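Trying Out the Vovar Hand-Held Gripper Kit: Our Project Report
Meriem Radwan, Efren Ignacio and Lovely Ocampo
Submitted to Ms. Erlinda Lacson, 2/27/19

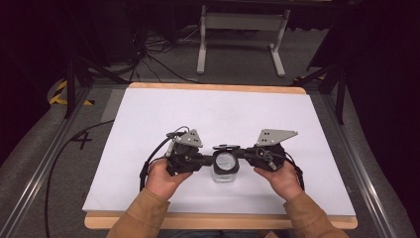
When our group signed up for the product review project, we had a long talk over what to pick, and I will admit that I was the one who kept bringing up the Vovar. It is a gripper you hold in your own two hands, so you can practice picking things up the way a robot would without needing the rest of the robot. Efren wanted to review a little wheeled rover called the Drulto, and he made a very good case for it (he even brought a poster!), but the kit was already on the shelf in our lab and the rover would have taken most of the term to arrive. So the Vovar it was, and I think by the second week even Efren had come around.

What we wanted to find out

Our question was a simple one: could a student who had never used a gripper learn to pick up small household things with this kit, using only what comes in the box and the printed guide? We also wanted to know if we would tell another school to buy it. The kit costs 300 dollars from Lumbao, the company that sells it to schools, and that is a lot of bake sales.

Getting started

Lovely did most of the setup, and she did it beautifully. The guide is friendly and has big drawings, but it leaves out a page we badly needed, the one on running the cables. We wrote to Lumbao and got a very kind answer from Inese Juška in their support office, who sent us the missing page the same afternoon. After that everything went together in one sitting, apart from one stubborn screw that Efren still talks about.

How we tested it

Each of us made 50 tries with a small glass jar. We chose glass on purpose, even though it made Ms. Lacson a bit nervous, because it is smooth and you really have to pay attention to how hard you are squeezing. A try counted if the jar came up, stayed up while we said "one Mississippi, two Mississippi," and went back down standing. If it tipped, we wrote that down as a miss, and no arguing.

What happened

My own first tries were pretty sad. I missed 16 times in all, nearly every one of them early on, and I can tell you what I was doing wrong: I was pushing down instead of letting the jaws come together evenly on both sides. Once Lovely told me to slow down and keep my wrists level, things got much better. Lovely herself missed only 2, which surprised everyone except her. Efren had his notebook page soaked by a spilled water bottle, so we have left his numbers out and feel bad about it, but he agrees that slow and level is the way to go.

Things we liked and things we didn't

We all liked how quickly you get a feel for the jaws. We also liked that you can get to the screws without taking the whole thing apart. On the other side, our arms got tired, and we ended up taking a break after every few tries. We would love to see a small stand sold with it. Furnetti makes one for other tools, and Lovely thinks it could be made to fit, though we haven't tried that yet.

Would we recommend it?

Yes, for a class that can share one kit among several groups. For one person at home, the price is hard to get past. If Lumbao puts the cable page back in the guide, a new group should be able to start on the first day.

Next steps

In June we hope to run the same test again with softer things, like a sponge or a ripe plum, and this time Efren's notes will be kept in a plastic folder. We would like to thank Ms. Lacson for letting us stay late, and for lending us the jar.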